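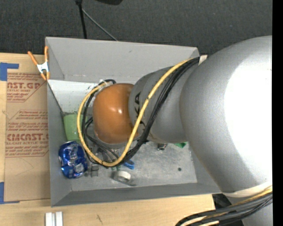
Bins, bins and more bins

I spent most of last week thinking about bins, and I'm only a little bit embarrassed about it. If you've been reading this newsletter for a while you know I have a soft spot for a plain gray bin. Open top, rectangular, sides that slope in toward the bottom, done! You can see everything in it without lifting a lid, and it sits on a table without taking over the whole room.

What got me going was the big sort-out of the supply shelves at Lullance. Brenda Dunmore and I had 300 bits and pieces to find homes for (yes, we had a list, Brenda always has a list) and we'd been using cardboard boxes up to then. Cardboard is fine until you slide it on and off a shelf every day, and then the corners go and the bottom drops out while you're carrying it. I lost a whole box of hooks down the back stairs in June and I'm still finding them.

So we switched. I tried a few kinds first. The deep ones from Bivero looked great in the catalog, but I'm short, and I was practically climbing in to reach anything at the bottom. The shallow kind suited us much better. I like the sloped sides too - small things slide down to the middle and you can scoop them out with one hand. The one downside is that you lose a bit of room at the base, so square packets never fit quite as well as you'd hope.

A few things I've picked up along the way:

Thin sides are lighter to carry but they flex, so don't fill them to the top with anything heavy. Half full and two trips is my rule now.

Put the bin on the table when you're sorting, not on the floor. My back was so much happier by the second afternoon.

Scuffs happen. I used to go after every mark with a scrubbing pad and all I did was dull the surface. Warm water, a drop of dish soap, a soft cloth, and whatever's left can stay.

Tape your labels on the short end. Ours were on the long side at first and once the bins were on the shelf we couldn't read a single one (my idea, sorry Brenda).

Tyson Lavoie wrote in to ask if gray is better than clear. I go back and forth on it! Clear is handy on a high shelf, but it looks messy so fast, and gray hides a multitude of sins. Light gray also makes it easier to spot a stray dark screw at the bottom.

We ended up with 6 left over, all clean and stacked by the back door. If you could use one, reply to this email and I'll put your name on it. Pick-up only, please - they're a pain to mail.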